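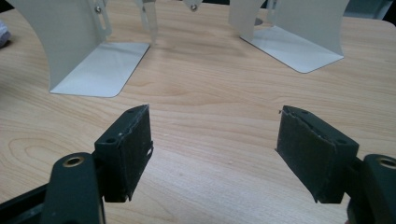 Section 4. Setting up a household chore trial

Welcome back! If you have made it through Section 3, your Flurnitz handheld pair is charged and talking to the recorder, and you are ready for the part most people bought it for: finding out whether a machine can learn an ordinary chore from the way you do it. Before we get to the steps, a word about expectations. Can machines do housework yet? Some of it, some of the time, and a good deal more slowly than you or I would like. A rigid box on a clean table is well within reach. Cloth is another matter, and anything that folds, slides or stretches while you work on it will test your patience. Put the two together, as we do in this section with an expanding bookend rack and a piece of cloth, and you have a fine first trial that will teach you a lot about where the trouble lies.

4.1 Preparing the table

1. Choose a table you can stand at comfortably and reach across without leaning. Clear off anything the trial doesn't call for – mugs and phones especially.

2. Set the rack down with both base plates flat on the surface. Press lightly on each end. If it rocks, open or close the linkage a little and try again.

3. Check the finger pads on both grippers. Some wear along the edges is normal and won't spoil a trial, but replace a pad if it has come away from its block or if cloth snags on it every time you let go. Spare pads are listed in Section 9.

4. Look down at the base plates from where you will be standing. Polished or painted metal can throw back a strong highlight under ceiling lights, and the tracking software may lose an edge there. Turning the rack a few degrees is often enough.

CAUTION: An expanding rack has crossed bars that close like scissors. Keep your free fingers out of the linkage whenever you move either end.

4.2 Working with the cloth

5. Take one gripper in each hand and let the cables run back along the outside of your forearms. Give yourself enough slack to reach the far end of the rack.

6. Use one gripper to steady the rack and the other to handle the cloth. Go slowly at first. Gunvor Öberg, who wrote the original trial for our Irnley workshop, likes to say that you should move as if you were showing a child, and I have never found a better way to put it.
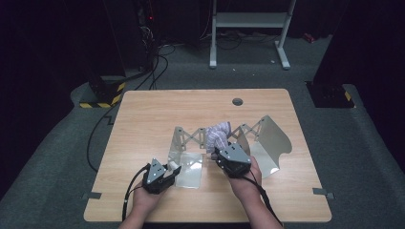 7. When the cloth bunches up against the metal, resist the urge to yank it clear. Open the fingers, back off a little, and take a fresh hold nearer the edge. Those small recoveries are worth keeping in your recording, as the machine will need them far more often than you do.

8. Finish with both grippers clear of the rack, hold still for a moment, and press Stop on the recorder.

NOTE: Do 25 passes before you change anything about the layout, and 100 before you start comparing results. Our own first attempt in October stopped at 50, and Elsa Lunde and I spent a gloomy afternoon wondering why the arm kept pinching thin air.

If your trained arm can move the rack but fumbles the cloth, go back to step 5 and record more passes with the cloth starting in different heaps. For help reading the score sheet, turn to Section 5.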